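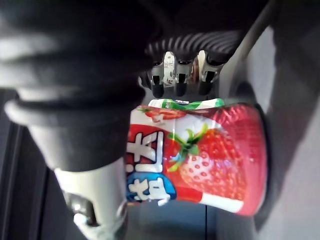 Arimbridge Laboratory for Handling and Automation - Equipment Planning Group

Figure 2. Black robotic hand at a strawberry drink cup lying on its side, with the base of the cup against the dark circular recess in the gray panel.

4. Equipment and budget

4.1 What had to be bought

The handling cell was planned as three separate purchases: the arm, the hand and the fixtures. We kept them separate so that a late delivery of one would not hold up payment for the others. The arm was already on the department's books and is left out of the totals below.

The hand took up most of the money. We asked for quotes from Plirnex and Draltent in July, using the same one-page list of needs for both. The list called for separate fingers, replaceable fingertip pads and a wrist mount for a small camera. Printed drink cups like the one in Figure 2 were named in the list as test goods, and both firms were asked to state how often the pads would need changing under daily use.

Draltent quoted the lower purchase price but sold pads only as part of a yearly service plan. Plirnex sold them singly. Over the planned life of the cell the two offers came out close, and we chose Plirnex because pad costs could then be charged to each project as they arose.

4.2 Running costs

We set aside a budget of 4000 dollars for the first year, covering pads, cables, spare screws and test goods. Harms had argued for a larger sum on the grounds that fixtures are often redrawn after the first trials - a cost that earlier plans in our group had left out. His point was met by adding a separate line for fixture changes, to be spent at Hamann, the machine shop that does our panel work.

Test goods are cheap but do add up. Cups were ordered in lots of 100 and dented ones were thrown out before use. In the first lot, 89 were fit for testing. Later orders were sized with that loss in mind.

4.3 Lead times

Fixtures should be ordered only after the hand has been measured on the arm. Drawings supplied with a quote may not match the delivered part.

Print this page | E-mail this page

Related items
Wolfram Harms: Notes on pricing spare parts for robot hands
Fixture drawings and when to pay for them
Shared arms, separate budgets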